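This site uses cookies to remember your list preferences. Accept / Manage

From: Delwyn Maihi
To: Donard building services list
Subject: Re: Liners slipping in the round recycling bins

Kgomotso Mtshali wrote:

> Second Saturday running that I have lifted the bag out of a round bin
> and found half the bottles underneath it. The liner had come off the
> rim on one side and dropped. We are on the thin purple liners from
> Hinds now. The old clear ones from Tretwood were stiffer and I don't
> remember this happening with them.
>
> Questions for whoever handles supplies:
> 1. Is the purple liner the right size for the round bin?
> 2. Should we be double bagging?
> 3. Can we go back to Tretwood?
>
> Also the red-lidded bottles. Caps on or caps off? The sheet in the
> Zullodwood kitchen says off and the one downstairs says on.
>
> Kgomotso

Kgomotso,

Answers in your order, then some notes on fitting, which I think is where most of the trouble comes from.

1. Size. The liner is sold flat, and the number on the box is the flat width, so it has to be compared with half the circumference of the bin and not with the diameter. I ran a tape around the outside of the rim and got 122 cm. Half of that is 61. Any liner with a flat width under 61 will not go over the rim without stretching, and a thin film that has been stretched over a rim creeps. The Hinds box gives 67.5 cm flat, so 135 cm around when opened. That leaves 13 cm of slack at the rim. It fits. It is a looser fit than the Tretwood liner, and the slack has to be taken up somewhere.

2. Double bagging. No. Two thin films slide against each other more easily than one film slides against the bin. You also trap air between them, and the inner bag then rides up and takes volume away from the load. If one bag splits, report the box and I will pull it.

3. Tretwood. Not this year. We hold 2,088 of the Hinds liners in the basement store and I would like to use them.

Fitting. The common method is to shake the bag open, drop it in, fold the edge over and leave. With this liner that leaves all the slack loose at the rim and a cushion of air under the bottom. The first heavy bottle pushes the bag down, the air comes up the outside, and the fold lifts on whichever side has least overlap.

What I do:

— Open the bag fully and blow or shake it out before it goes near the bin.
— Put a fist into the bottom of the bag and push it to the floor of the bin. Hold it there.
— With the other hand, press the film flat against the inner wall, working upward. The air has to come out past the rim before the fold goes over.
— Fold the top over the rim all the way around. I want a hand's width on the outside at the shortest point.
— Gather the remaining slack in one place on the outside, twist it and tuck it under itself. A loose overhand knot is also fine. Do not pull it so tight that the film whitens.

Creases in the film are harmless. People seem to spend time smoothing them out. The wall contact is what holds the bag, and a crinkled film pressed to the wall holds as well as a smooth one for our purposes. 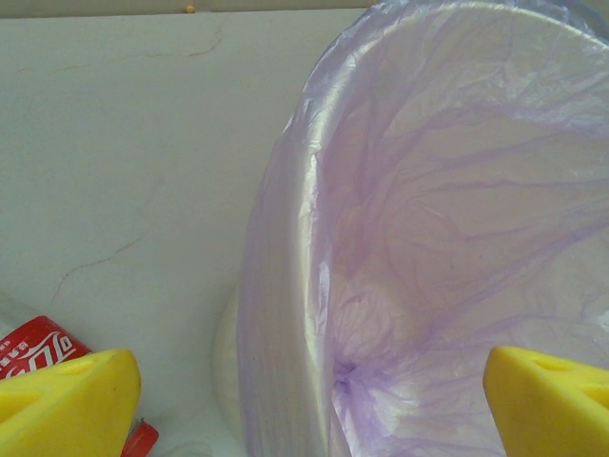 Purple liner in the round bin, film against the inner wall and over the rim.

Sofia Lobo asked me last month whether a rubber band around the outside would do the same job. It does, and we used bands for a while on the second floor. They perish, they get thrown out with the bag, and a band in the plastics stream is a contaminant. I would sooner have the twist.

Loading. The other half of the problem is what goes in first. Drink bottles and cartons are light for their size and they bridge. You get a bin that looks full with a large void in the middle, and then someone drops a full-height bottle on top and the whole heap shifts at once. The liner takes that load at the rim.

Cartons should go in flattened if the person has time. An unflattened carton is tolerable at the bottom and a nuisance at the top, where it wedges across the opening and everything after it sits above the rim line. Upright bottles are the next worst. A bottle standing on its base takes up a column of space that nothing else will settle into. Lay it down.
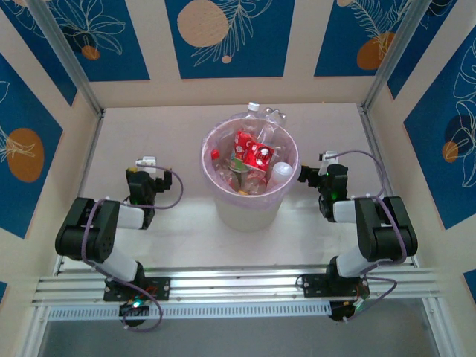 I would set the fill limit at one hand below the rim. Above that you cannot unfold the liner without spilling, and the neck you are left with is too short to tie. Declan Tapsell has been tying off overfull bags with tape, and tape on the bag gets it set aside at the sorting end, so please stop that.

Mixed loads of bottles and cans behave better than bottles alone. A can is short and drops into gaps. The drawback is that an empty can is easily dented into an edge, and this film is not thick. Put cans in whole. Crushing them underfoot first makes corners, and corners are what go through the bag on the stairs.

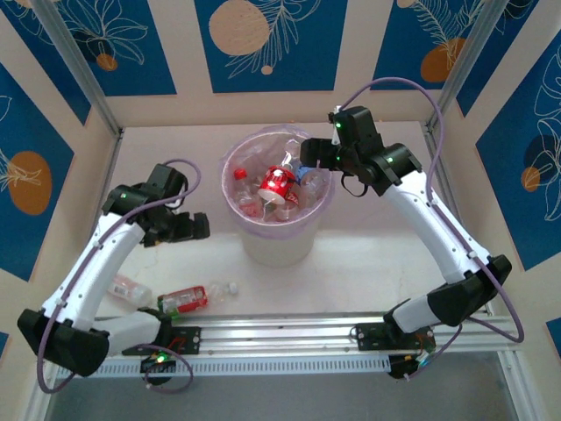
Mixed load in the lined bin: clear bottles, caps left on, with a red soda can on top.

Caps. On. The contractor changed this and the downstairs sheet is the current one. A loose cap is small enough to fall through the sorting screens, so it is lost unless it is attached to the bottle. Squeeze the air out, then put the cap back. It does not matter what color the cap is. I will take down the Zullodwood sheet when I am next up there, or Berenice Meléndez can if she is passing, as she has the key to the display case.

Lifting out. Break the twist first. Unfold the rim all the way around before pulling, and let air in down one side with a flat hand between bag and wall. If you pull against the vacuum the bag stretches at the neck and then goes at the base seam. I suspect a few of the "split" liners reported to me went this way, but I have not kept the bags and can't show it.

One thing I have not resolved. The 4 older bins by the loading door have a rolled lip with a smaller radius and the film does seem to cut there. If anyone has fitted a liner to those and had it last the week, tell me how much overlap you left. Until I hear otherwise I am leaving the remaining Tretwood clear liners on the shelf beside them, and I would ask that they not be taken for the kitchens.

Kgomotso, when you next get one dropped, could you note which side of the bin it came off before you clear it? If it is always the side away from the wall, then people are leaning bags on the rim as they empty them and none of the above will help.

Delwyn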